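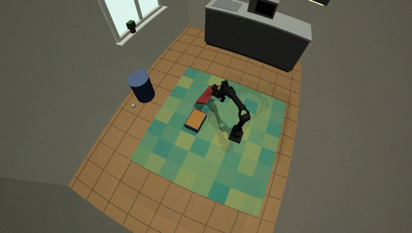
My nephew has a shoebox he won't let anyone touch. I found this out at Thanksgiving last year, when I moved it off a chair so I could sit down and got a look I usually only get from cats. Inside were erasers. Tiny ones, shaped like sushi and traffic cones and one very detailed baked potato, and according to him you never, ever use them to erase anything.

So I started asking around, and wow, was I behind. Half the fourth grade in Fallport trades these things. They come in sealed paper packets from a company called Brutwood, 2 to a packet, and you don't know which ones you've got until you tear it open. There are 100 in the first series. My nephew has 16 of them and a lot of opinions about the other 84.

The trading happens on the bus and in the ten minutes before the bell, and it has rules. A food is worth a food. A vehicle is worth a food plus something small. The potato is worth whatever you can get for it (my nephew turned down a fire truck AND a slice of pizza, and he'd like you to know that). If you've used one on paper, even once, it's a "smudger" and you pretty much have to give it away.

I called Kenna Moncrieff, who runs the toy and card shop on Guthrie Street, to see if this was just our family. It was not. She sold 700 packets in August, before school had even started, and she keeps them behind the register now – kids were squeezing the packets to feel the shapes and the corners were getting torn up. She told me the grown-ups are worse squeezers than the kids.

I had my own version of this, of course. Mine was a line of little rubber monsters called Felau that sat on the end of your pencil, and I would have handed over my bike for the purple one. A boy named Reinhold Rieger had it. He brought it to school every day for most of third grade and let people hold it for the length of one recess if they gave him their dessert. I gave up a lot of pudding cups. I looked for one online last week and found it, purple, one ear chewed, and I'm not going to tell you what I paid.

It came on Saturday in a padded envelope. I took it over to my nephew's house, thinking we'd have a moment, and he turned it over a couple of times and asked if it erased. I said not very well. He nodded like that was the right answer and offered me a traffic cone for it – and I said no, so then he offered me two.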